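Search
Search titles, people, reviews
Go

Yayra Yakubu wrote the first draft of Kutance in the back office of her aunt's tire shop, on a laptop missing its K key. The comedy, about two cousins who inherit a driving school and can't drive, opens in March on 149 screens. It was shot in eight weeks in Utberg, mostly on streets the crew could only close before 7 in the morning.

"We had one car," Yakubu says. "It had to crash up to five times a day and still look fine for the love scene."

Senyo Asante plays Athumani, the older cousin, who teaches parallel parking from a library book. He came from stage work and had never carried a film. Yakubu saw him in a small revival at the Kolska, where he played a waiter with hardly any lines, and offered him the part that night. He asked for a week to think and called back the next morning.
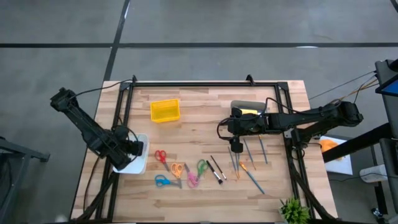

A light wood worktable with black arms on either side.

The script changed a lot during rehearsal. An entire subplot about a rival school went out, along with a wedding. What stayed was the long exam sequence near the end, played almost without dialogue. Asante sits in the passenger seat with a clipboard and watches his cousin miss every turn. It runs seven minutes, and the distributor wanted it cut in half.

Yakubu kept it. She did give up the original ending, in which the school burns down, after a test audience in Utberg went quiet and stayed that way. The new one was shot in a single afternoon with a smaller crew.

Asante has since passed his own driving test - on the second try. He is back on stage at the Kolska through the spring, and Yakubu is writing again. The next one is set on a ferry.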